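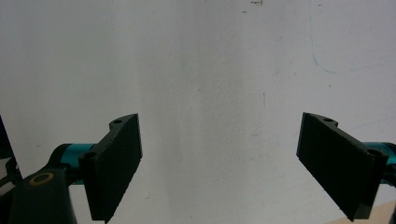 Bring back the long silence

I watched a documentary last month that had no music in it for 17 minutes. I didn't know that was the number until I went back with the player's clock open, and then I watched the whole stretch again just for the pleasure of it. A woman repairs a fishing net on a dock. Her brother comes and goes. A radio plays in another room, and you can almost make out the weather report. I was so happy I could have stood up and clapped in my own living room.

The film is called Lowther, after the harbor where it was shot, and it's the second feature from Cameron Partington, who also did the sound. I want to talk about the sound, because I think it's the best thing happening in small documentaries right now and I don't hear enough people cheering for it.

You know how the other kind goes. A man opens a gate and a piano comes in. He looks at a field, and now there are strings under the piano. By the time he tells us his father died in that field we've been told to be sad for two full minutes, and there's hardly anything left for him to do. I've sat through films with wonderful people in them, people I would have happily listened to for hours, and I couldn't hear them over the cello.

I don't hate film music! I own more soundtracks than is reasonable, and a good score in a thriller can make me grip the armrest like a child. But a documentary has something a thriller has to fake, which is a real room with real air in it. Every kitchen sounds different. So does every truck cab, and every church hall with a bad heater. When a filmmaker leaves those sounds alone you start to lean in, and after a while you're listening the way you'd listen if you were sitting there at the table.

Partington does use music in Lowther, three times by my reckoning, and each time it comes from somebody on screen. The best is the brother, Tom, picking out a hymn on an electric keyboard with one sticking key. He gets to the note, it fails, he says a word I won't print, and he starts again from the top. I laughed out loud, and then a bit later I found I was crying, and there wasn't a violin for miles.

I saw it at the Fonholm, our local two-screen, with a crowd that filled maybe half the seats. The first few minutes were rough. People rustled. A man behind me unwrapped something in stages. Then the room settled, and it stayed settled, and when the ferry horn went off near the end the entire row jumped. You can't get that at home with your phone next to you, or at least I can't – my second viewing was lovely, but the horn was only a horn.

A friend who programs a small festival disagrees with me on all this, and she has a fair case. She says quiet films lose people, and that a young director with one chance to be noticed can't afford to lose anybody in the first five minutes. She has watched audiences walk out. She also says, and this one stung, that silence can be its own kind of showing off, a way of telling the viewer how serious you are. I've seen those films too. There was one about a salt works, Wekau, where the camera sat on a wall for so long that I began planning dinner. Quiet by itself doesn't give you anything. Somebody still has to choose what we're hearing, and that salt works film hadn't chosen much beyond wind.

But I think she's too gloomy about the rest of us. People sit still for baseball. They sit on a porch and listen to a neighbor tell a story with four wrong turns in it. I took my nephew to Lowther, and he's 15 and does most of his viewing at double speed, and on the drive home he wanted to talk about the radio in the other room. Had they left it on by accident? Did the woman always have it on? He'd noticed she turned her head a little whenever the forecast came around. I hadn't noticed that at all, and I had to go back and check. He was right.

So my plea to anyone cutting a documentary this spring is a small one. Take your favorite scene, the one you're proudest of, and mute the music track. Watch it with somebody who hasn't seen it. You may want every note back afterward, and fine, put them back. But give the room a chance first.

Lowther plays at the Fonholm through the end of the month and then goes to the Cunero in May. Sit near the front if you can, on the left side, where the speakers are better.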